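Practice Notes: New House Rules for Simulated Pick-and-Place Trials

Filed under: Standards and good practice
March issue

Our shared rules for simulated manipulation trials have had their first proper rewrite, and I am so pleased with how they came out! If you run kitchen or office tasks in the Allach room set, please read this before you submit your next batch, as a few habits we've all picked up will need to change.

The old sheet grew by accident. It started as a page of reminders at Zumalness, then the Hegazy group added their own section on grasps, and by last winter it had 31 rules, several of which disagreed with one another. Anežka Malý offered to go through the lot with a red pen. She brought it down to 21, and she did it by reading back through 118 trial reports that reviewers had queried and asking what the person writing the report could have put down to save everyone the bother. I love this approach. It's slow, unglamorous work and the new sheet is much better for it.

The biggest change is to stacked starts. Until now a trial with one object resting on another was logged the same way as a trial with everything flat on the table, which made the results very hard to compare. Stacks now get their own category, and you have to name both the object on top and the one holding it up. A teapot-shaped vessel on a red-rimmed can is a different task from the same vessel on bare wood, even if the arm comes in from straight overhead in both.

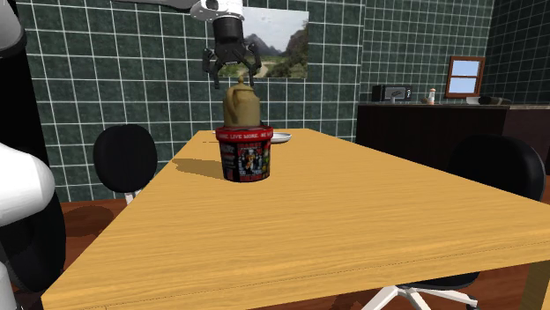 What changes for your reports

Start state. Record the pose of every object on the table, including the ones the arm isn't meant to touch. A plate lying close to the stack counts! Reviewers want to know what was nearby if something gets bumped. Chairs and counters only need listing if you've moved them from the room's default layout.

Approach. Open fingers over an object are an approach, and the report should call it that. Please don't write "grasp" until there is contact on both sides. This one caused more back-and-forth than any other rule, and the Hegazy people had some very good arguments for a middle category called "pre-grasp". We've left it as an optional tag for now.

Grasp point. Say which part of the object is held, in ordinary words, and then give the coordinates. "Held by the vessel" tells us very little. "Held by the narrow part sticking out underneath" is something a reader can check against a close view in seconds, and it makes odd grasps much easier to find later on. Odd grasps are welcome, by the way. Nothing in the sheet says an object must be held by its lid or its handle, only that you report where the fingers went.

Views. Each trial needs one wide view of the room and one close view of the gripper. The close view should show both finger pads, or as much of them as the object allows, along with whatever sits between them. It's fine if the rest of the object runs out of the picture. 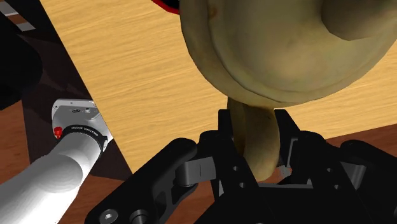

Close view of a grasp, with the narrow protrusion held between the two fingers and the tabletop behind.

Success and failure. Write your success test before the run and don't touch it afterward. If you find a mistake in the test, fix it, give it a new version number and run the whole batch again. I know that stings when you have 2,000 trials in the queue, but it's the only way the numbers mean the same thing from one group to the next. Failed runs stay in the batch with everything else.

Physics settings. Friction, mass and time step go at the top of the report. The Allow template already has fields for these, so if you're using it you only need to fill them in. Older templates will be accepted for one more issue.

There is still work to do on lighting. Hard shadows across the table can make a big difference to camera-based methods, and we don't yet have a sensible way of describing them. Anežka has a draft going and would be delighted to get comments, especially from anyone who has tried the same task under several lighting setups.

The full sheet is in the shared folder, with the changes from the old version marked in the margin. Send corrections to Anežka with the rule number in the subject line.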